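How to Test Whether a Robot Arm Can Do Your Chores

Posted 1/18/19

Every May the folks at Normont tell us kitchen robots are nearly ready, and every May I wash my own plates. If you have access to a pair of small arms and want an answer you can trust, run this test before you believe any video.

What you need
Two arms, a plain table, one flat round item and a notebook. I use the Pollock test sheet, but any ruled page will do.

Step 1. Pick one dull chore
"Clear the table" is too big. "Lift one flat disk and set it down 2 inches away" is a chore you can score.

Step 2. Take everything else off the table
This flatters the robot, so write it down. Your kitchen counter will never look like that.

Step 3. Run it 100 times
Ten good tries make a demo. Do not nudge the item between tries. If a person has to reach in, mark that try as failed.

Step 4. Watch the rim
Flat things are hard. A person slides a fingernail under the edge or drags the item to the side of the table. Ask whether your arm has any plan at all for getting underneath, or whether it just presses down and hopes. 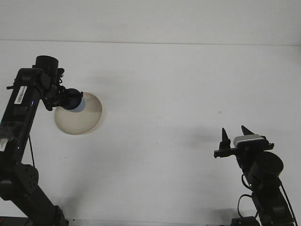 One arm's rounded tip at the disk, the other arm's jaws open.

Step 5. Check what the second arm is for
Two arms should mean one steadies and one lifts. Log every try in which the second one does no useful work. In our Fambridge run we logged 904 tries and threw out 115 for bad notes, leaving 789. I would not hand any of that over to a busy diner.

Step 6. Change one thing
Swap in a heavier item or turn down a lamp, then start the count over. Flendosine's guide skips this step – I wouldn't.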